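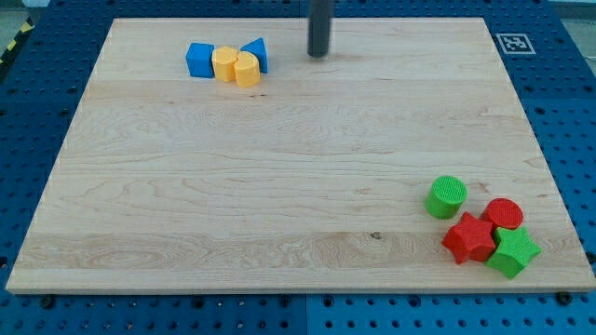
Grernport site, sorting cell check, Friday, before the 15:00 run
Search checklists Search

1. Board flat on perforated table. OK.
2. Fasteners along near edge. Present. Torque not checked, no spec on the Jarkis sheet.
3. Marker flat, off the board, far right corner. OK.
4. Hazard tape on floor. OK. Confirm it covers full arm reach.
5. Rod tip clear of blocks at start. OK.
6. Blocks in two groups, blue/yellow far, red/green near. OK. The far group has no gaps. Approach from the open side only.
7. Stars touching. Comment: a push on one will move the other. Log as one contact.
8. Speed limit 300 mm/s. Set. Do not raise for the Naltel visit.
9. E-stop tested from both sides. OK.
10. Cycle counter 2,197. Next joint service is past due by 4 cycles. Book it.

General comment: Kimaro asks if the cell is ready for kitchen clearing or parts bins. Not on this evidence. Pushing rigid blocks on a flat board does not cover cups, cloth or anything that rolls off. Retest in June with mixed items.

Result: pass, with items 2 and 10 open.

We use cookies to remember your settings. Accept Decline
Contact | Back to top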